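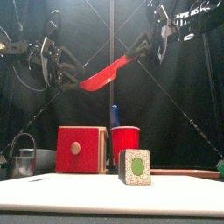

# Fil d'un couteau de cuisine qui ne tient pas : angle ou grain ?

**Mared Dafis**

J'affûte mes couteaux sur pierre à eau depuis septembre. Matériel : une pierre combinée Takagi et un cuir collé sur une planchette. La lame concernée est un couteau d'office Dostetti, acier inoxydable, dureté non indiquée par le fabricant.

Après affûtage, le fil coupe le papier sans accroc. Au bout de deux repas, il glisse sur la peau des tomates. J'ai essayé d'insister sur le grain fin, sans différence. Je travaille à 12° par côté, valeur lue dans une notice de couteau japonais. Planche en bois debout, lavage à la main, pas de verre ni de céramique sous la lame.

Faut-il ouvrir l'angle, changer de pierre, ou admettre que l'acier est trop tendre ?

---

**Lallum**

L'angle. Un inox courant ne supporte pas 12° : le fil se couche au premier contact un peu appuyé avec la planche. Passez à 18° par côté, 32° au total si vous tenez à rester fin (donc 16° par côté), mais pas moins.

Procédure :

1. Noircir le biseau au feutre.
2. Reprendre au grain moyen jusqu'à disparition complète de l'encre et formation d'un morfil continu, du talon à la pointe.
3. Changer de côté, même critère.
4. Alléger progressivement la pression, puis alterner les côtés à chaque passe.
5. Finir sur cuir, dos en avant, 5 passes par face.

Le point 4 est celui qu'on bâcle. Un morfil redressé dans l'axe coupe très bien le papier et se replie à l'usage, ce qui correspond assez à vos symptômes. Pour vérifier, passez le fil dans un bouchon de liège et refaites le test du papier. S'il accroche, il restait du morfil.

---

**takoba_80**

Achetez un fusil et ne vous compliquez pas la vie. Le mien est un Wusta, je l'ai depuis des années, un coup de chaque côté avant de cuisiner et ça coupe.

---

**Mared Dafis**

Test du liège fait mardi : le fil accrochait sur les deux tiers de la longueur, côté pointe. J'ai repris à 18° et alterné les passes en fin de grain moyen. Nette amélioration sur la tomate, je verrai pour la tenue.

Pour le fusil, je le garde pour l'entretien entre deux affûtages. Il redresse le fil mais n'enlève presque rien, et mon problème se situait avant.

---

**Lallum**

Vérifiez aussi la planéité de la pierre. Si elle est creusée au centre, l'angle varie au cours de la passe et la pointe s'arrondit. Quadrillage au crayon, surfaçage sur plaque diamantée, jusqu'à effacement des traits.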